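Notebook, simulated pick-and-place, Dec 14, 2019

Long one today, so get a tea first. I wanted another batch of examples for the grasping model before the break, all in the simulator, all with the wrist view switched on.
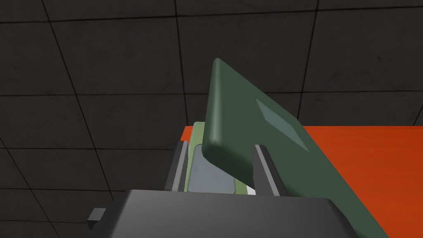
Where we'd got to

For anyone who has only just opened this notebook: we drive the simulated arm by hand, record what the wrist view shows and what the arm was told to do, and the model learns from the pairs. We started in May with one plain block and a lot of optimism. Since then the pile of recordings has grown, the objects have got more awkward and the optimism is, well, more seasoned.

The target for the Clusura set is 100 good runs. I sat down this morning with 16 still to do and thought I'd be finished by lunch. Ha.

The grasp I keep thinking about

The still I pasted at the top is the sort of moment I've been staring at all day. The dark green slab is leaning right over between the fingers, and the pale green block sits behind it with its blue-grey panel facing us. From the wrist the slab takes up a huge amount of the view, and if you were the model you'd be forgiven for thinking it was the only thing in the world.

I love this kind of view for training and I hate it for labelling! Is that a good hold? The slab is in the jaws, yes, but it's tilted so steeply that I wouldn't want to say where it would end up if you opened them. My old rule was 'held or not held', one tick box, and it falls to bits on a grasp like this. So I've split it into two boxes, 'held' and 'square to the fingers', and a slab at that angle gets the first and not the second. I went back over the last batch with the new boxes and changed my mind on 5 of them, which is a bit embarrassing given how sure I was at the time.

(Spelling note to self: the label file wants 'square', all lower case. I typed 'Square' for half the morning and the loader quietly dropped every one of them. Please can we make it shout when it does that?)

Settings, so I can find them again

Scene file is pevstead_table, the one with the orange table and the dark tiled wall. Random start positions on, random colours off. I did try random colours last thing yesterday and the greens came out so close together that I couldn't tell the objects apart myself, never mind the model. Leave it off until someone has fixed the palette.

Finger speed is down a notch from the Tridberg set. It makes each run longer, but I was closing too early and knocking things sideways, and I'd sooner have a slow clean recording than a fast messy one. Grip force is the same as before. Friction is the same as before too, although I have my doubts about it - things slide a bit more happily than they ought to.

Recording rate unchanged. Don't touch it halfway through a set, I did that in the summer and had to throw the lot away.

How the runs went

Slow start. I spent ages on the first few because I kept coming in from too far to the left and catching the edge of the slab with one finger. Once I'd moved my chair and turned the second screen so that the overhead view was straight in front of me, it got much easier. Silly how much difference that makes.

By the time I stopped for lunch I had 8 runs I was happy with. In the afternoon I deliberately went for ugly approaches, coming in low, coming in crooked, starting with the fingers nearly shut and having to back out again. We've got plenty of lovely straight grabs already and the model copies those nicely. What it can't do is recover when it's made a mess, and it won't learn that from me being tidy.

I kept two of the really bad ones. They're in the folder called pichler_odd and they are NOT to go in the main set until we've talked about it. In one I let go by mistake, said a rude word and picked the thing up again. It could be very useful or it could teach the model to drop things on purpose, I can't decide.

The simulator fell over once, just after I'd saved, so nothing lost. Same memory grumble as last week. Restarting every hour or so keeps it happy.

The view itself

One more moan. The gripper body fills the whole bottom of the wrist view, and that's a lot of dark grey for the model to look at in every single recording. I wondered about cropping it off. But then you'd lose the bottom of the fingers as well, and when an object hangs down past them, as the slab does in that still, the crop would take a chunk of the very thing we're interested in. So I've left it alone. If anyone feels like training once with the crop and once without, on the same runs, I'd be really curious to see it.

For next time

Finish the last few runs, same settings, then lock the set.

Write a proper note on the two tick boxes, with a line for the cases where I still dither.

Check the friction numbers against the Tridberg scene file.

Make the loader complain about capital letters.

Back up to the big drive before anything else. The small one is nearly full and I've been ignoring the warning.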